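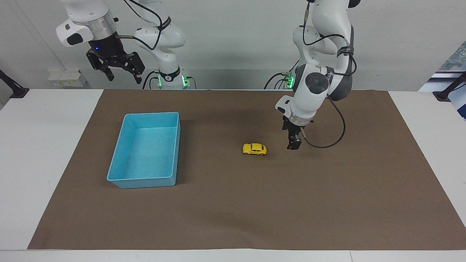
March, late evening, after the wedding at Grurnau

I came home at nine and my feet still hurt, so I write this sitting on the bed with the laptop on a pillow. The cards are copying to the second drive. The counter says 3,042 pictures, and this is for one wedding with a small number of guests. Last year I promised myself to shoot less. I have not learned it.

The ceremony was in the garden behind the old mill. When I visited two weeks ago the light at four o'clock was soft and came from the side, very pretty on faces. Today the ceremony began 50 minutes late and the sun was already behind the roof. I had to raise the ISO much higher than I like. The bride's dress was ivory, and in the shade it became a little blue. I can correct this, but it takes time, and I must be careful that the skin does not turn orange.

I am happy with the portraits by the water. The couple was shy with the camera, so I asked them to walk away from me and talk about what they would eat first. They began to laugh after a few steps. I used only the 85 for this part and stayed far from them. There is one where she holds his sleeve and looks down, and I think it will be the first page of the album.

The group pictures were less good. The families did not know who should stand where, and I was too polite. In my language I can be strict and friendly at the same time, but in English I am either one or the other. An aunt finally took over and arranged everybody in five minutes. I should write the list of groups before the wedding and send it to the couple, with the names, and ask for one helper from each side.

The flash from Palteck stopped again during the first dance. I changed the batteries and it worked for 19 more pictures, then it stopped completely. I used the small one and bounced it from the ceiling, which was wood and quite dark. Some pictures have a warm color that I did not plan, and maybe the couple will like it. Tomorrow I will call the repair shop. If the price is too high I will rent one for the next job.

Later, almost midnight

I did the first selection and now 957 are left. It is still too many. I want to give them maybe half of this. The difficult part is always the speeches, where I have the same face twenty times and each time the mouth is a bit different.

I must also answer the mother who wants the maternity session at Tanguy beach. She asked if we can go at sunrise. I said yes too quickly, and now I see that the tide will be high then. I will offer her the evening.

To do:
Order 3 sample albums from Pluletti, the linen cover, not the leather one
Send the couple a few pictures before the weekend
Clean the sensor, there is a spot in the upper left of every sky
Buy better shoes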